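### 3.2 Desk surfaces and small items left on them

The second part of the survey dealt with the desks themselves. Earlier work in the same building had treated the desk as a flat area of a given size and had recorded only what stood on it. We found this too coarse. People who share desks often choose one for its surface: how it takes the light, whether a sheet of paper slides on it, and whether a small thing put down on it can be found again. Wayne Tremblay's pilot interviews had already pointed this way, with several staff saying that they lost pens and clips on some desks and not on others.

The desks came from two suppliers, Andex and Femar, and had been bought at different times. Both kinds are used with the same grey carpet. Records were made at the end of the working day, after people had gone home, and again before the first arrivals. Jaxon Lavoie and Edileuza Seixas made the records separately and did not see each other's sheets until the round was over. In all, 1280 sheets were filled in, of which 1209 were complete enough to use. The remainder lacked either the desk code or the time of day, and we did not try to recover these from memory.

Each sheet asked for the colour of the surface, the strength and direction of the grain, the presence of any glare, and every loose item smaller than a hand. Items on a tray or in a pot were left out, as were cables and anything fixed to the desk. The observer also noted how close each item lay to an edge — "close" meaning within a hand's width — and whether it rested on bare wood or on paper.

Grain turned out to be the hardest entry to fill in. The two observers agreed well on colour but less well on whether a pattern was "plain" or "figured". After the first round Audrey-Anne Penner rewrote the guidance so that any surface with a closed loop or knot-like shape counted as figured, however straight the lines were elsewhere. Agreement improved after that, and the earlier sheets were coded again under the new rule. A desk of this figured kind is shown in Figure 4. 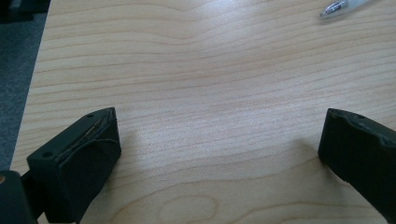 **Figure 4.** Pale desk surface with figured grain and diffuse glare, with grey carpet beyond the desk edge. A ballpoint pen with a silver metal tip lies on the wood.

### 3.3 Glare and the finding of small items

Glare was entered as none, diffuse or sharp. Diffuse glare covers a broad part of the surface and makes the grain look whiter and softer, as in Figure 4, where the wood lower down keeps a warmer tone. Sharp glare has a clear outline, usually that of a lamp or window. Most of the desks had glare of one kind or the other at the time of the evening round, when the ceiling lights were on.

We had expected sharp glare to be the greater nuisance. In the search task, however, people were slower on desks with diffuse glare, mainly when the item was clear or white. Pens with clear barrels were missed more often than dark ones, and those who did find them commonly said that they had noticed the metal tip first. A pen lying on a sheet of paper was found no faster than one on bare wood.

The pattern of the grain had a smaller effect. On figured surfaces people tended to look first at the loop or knot and then work outwards, and Francine Fraser, who timed the sessions, noted the same habit in people who used the desk every day. It added little to the search time. We would not advise anyone to choose a desk on this ground alone.

Items close to an edge were a separate matter. They were found quickly when still on the desk, but they were also the ones most often missing by the morning round. Some had been picked up by cleaners or by the next user, and some were on the floor. The carpet is quiet, and two of the staff we spoke to said that they seldom heard a pen fall. We did not search under the desks and so cannot say how many items ended up there.

### 3.4 Limits of the desk records

All the desks were in one building and had pale tops. Darker surfaces, and those with a raised rim, were not covered. The rounds were made in August, when fewer people were in and the evenings were light, so the glare entries may differ from those of a winter round.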